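3.2 Collecting demonstrations in simulation

All of the simulated demonstrations used in this paper were collected by teleoperation. We considered scripted motion for the simpler tasks and tried it in April on two of them, but the resulting trajectories looked alike from one episode to the next, and policies trained on them did poorly when an object was moved by more than a few centimeters. Human operators vary their approach without being told to, and we wanted that variation in the data.

Five operators took part. Each wore a headset and a pair of tracked gloves, and the finger joints of the gloves were mapped to the simulated hands using the retargeting method of Section 3.1. Operators practiced until they could finish 200 episodes of a warm-up task, and none of these episodes were kept. Two of the operators (Paewai and Sembiring) had used the Jeltstead interface before; the others had not.

Tabletop layouts were drawn from Pludeck, our set of household object models. At the start of an episode the layout generator picks one target object, one receptacle to hold it, one goal receptacle, and a number of distractors. It then samples a position and a rotation for each on the table and rejects layouts in which two meshes touch, except for items that are meant to rest inside a receptacle. Distractors may fall partly outside the view of the head camera. We left this in, as a real robot's camera seldom takes in a whole table.

The operator reads a one-line instruction such as "move the pear to the basket" and starts when ready. Either hand may be used. An episode ends when the operator closes both gloves for one second, or when the time limit is reached. We record joint positions for both arms and hands, the commanded targets, the head camera image, and the instruction. Object poses are logged too, but only for the success check - the policy never receives them.

In total we recorded 1323 episodes. Hoani and Donnelly replayed each one and removed those in which the target was dropped outside the goal, the hand passed through a mesh, or the instruction did not match the motion. After this step 866 episodes remained. Most of the rejected episodes came from one early batch in which the contact settings for thin-walled receptacles were wrong.
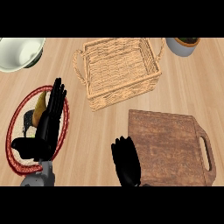
Figure 4. Head camera view in a fruit-to-basket layout. The left hand is over the tray holding the fruit; the goal basket is empty.

Occlusion by the robot's own hands is common in these views. In Figure 4 the left hand hides one side of the fruit and nearly all of a green item on the same tray. We did not filter for it. Early tests with a second camera mounted to the side gave a clearer view of the grasp, but the Bromby platform has no such camera, and we kept the simulated inputs the same as those on the hardware. The effect of occlusion on grasp errors is taken up in Section 5.3.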